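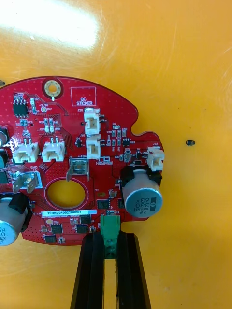
Red board, orange table. The QC STICKER box is still waiting for its sticker.

Hobbies, and the apartment that will not hold them

Quick one tonight because the kitchen is in boxes and I am typing on top of one. Moving in 10 days. From the house in Tenbridge, with the garage and the dry half of a basement, to a one bedroom in Nundesmont with a closet. One closet. The listing said "ample storage" and I believe they meant the shelf over the fridge.

So I have been going through the hobbies. All of them. I'm a serial starter, anyone who has read this blog for more than a month knows that. Bread, then bikes, then the year of the banjo (sorry to the neighbors), then film developing, then electronics, then back to bread. Each one left a layer behind. You could dig down through my basement like one of those cliff faces at the side of the highway.

I don't feel that bad about it. I used to. I had this idea that a grown up picks a thing and gets good at it, and I'd lie there at night doing the math on what the banjo cost per song. One song. Not even a whole one.

What changed, I think, was the bus. When the car died last winter I started taking the 74 to work, and there was a woman who knitted the whole way in. Same yellow thing for weeks. Then one morning it was gone and she was doing crosswords. Never saw the yellow thing again. No idea if she finished it or it's in a bag in her hall closet. Either way she looked fine. She looked great. I thought about that more than is probaby normal.

The rules I started with

Rule one was if I hadn't touched it in a year, out. Lasted until lunch on Saturday. The canning stuff I hadn't touched in three years and I fought for it like it was a pet.

Rule two, one box per hobby. Better. A box is a box. You can't argue with a lid. Except film developing doesn't fit in a box, the enlarger alone is the size of a toddler, so that one got decided for me. Sold it to a high school kid who asked smart questions and paid in a lot of small bills. I threw in the trays and the tongs and half a box of paper that may or may not be any good. Told him so.

Rule three was no reading old notebooks while packing. Broke it right away. Found my bread notes from the first winter. "Too wet." "Too wet." "Better but wet." Then a page that just says "WHY." Kept the notebook.

What went easy

The bike stand. Loved it, used it every spring, there's a shop four doors down from the new place and they charge next to nothing for a tune up. Bye.

The big stand mixer. This one surprised me. I always knead by hand now. It makes my shoulders feel better after work and the mixer weighs as much as a car. Went to my cousin, who has the counter for it.

Camping pots, the second set. Why did I have a second set. I camp once a year if that.

The banjo. Okay this one was not so easy. I played my one song in the empty living room first and it sounded huge in there with the rug gone. Really echoey and nice. Almost changed my mind. Then I tried to play the second half of the song, which I do not know, and that settled it.

What didn't

Electronics. I was never good at it. I want to be clear. I took the evening class, I burned my thumb, I learned to solder in a way that the teacher called "sturdy." But there's something about the little parts. They all look like they know what they're for, even when I don't. I can spend an hour just sorting and come up feeling like I took a nap.

And it's the one hobby where I met people. Bread you do alone at 5 in the morning. The class had a break halfway through and everybody stood around the coffee urn complaining about their jobs, and by the end I had people to have dinner with. Some of them I still do. I don't really know how you put that in a box.

So that's coming with me. Got it down to one box, plus a cookie tin, and I'm not counting the tin.
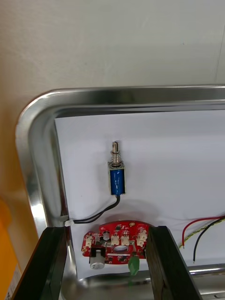
The actual moving part

People keep asking so. I'm renting a truck from Tallen, the small one. Looked at hiring movers and the quote made me sit down on the stairs. My brother has a bad back, my friends have good backs but busy weekends, so it's going to be a slow day with a lot of breaks and I've accepted that. Sandwiches from Thibodeaux, the long ones, for anybody who lifts even one thing. Carrying a lamp counts. Carrying the cat counts double, she's going to hate every second.

Things I have learned so far, in no order:

Pack the pans last. I packed them first. I've been eating cereal for supper since Tuesday and I don't even like cereal that much.

Books in small boxes. Everybody says it, everybody's right, I still filled a big one and now it lives in the hallway forever and we walk around it.

Write on the side of the box and not on the top. Once you stack them you can't see the tops. I have a wall of blank cardboard in there and somewhere in it is my phone charger.

Towels are padding. Socks are padding. The winter coats are now wrapped around plates. Feels clever, will feel less clever the first cold morning when I'm digging for a sleeve.

Call the internet people early. I called them late. Four to six weeks, he said, like it was nothing. So if this blog goes quiet that's why, I'll be posting from the library or not at all.

What I'm scared of

Well. Being bored, I guess. The house always had the next thing sitting in it. Bad day, go downstairs, pick up whatever. In the new place there's no downstairs. There's a window over the street and a radiator and a pretty good kitchen for the size of it. Maybe I turn into a person who goes for walks. My sister says I'll have a new hobby by the first of the month and it will be something enormous like canoes.

I measured the closet, for the record. A canoe does not go in.

But I did see the community center over there has a pottery room, with the wheels and the kiln and the shelves and everything already in it. You just show up and use thiers and go home. Leave the whole mess there. I had honestly never thought of doing it that way – every single time, my first move has been to go and buy the stuff. Signed up for the beginner night. Five weeks. Bring an apron, it says, and a towel.

The towels are all around the plates though. Going to have to open a box.

Okay, it's late, the tape gun is out of tape and the store closes at 10. Comments are open, if anyone local wants canning jars with no lids please please say so. Also one very heavy box of books. You don't get to pick which ones.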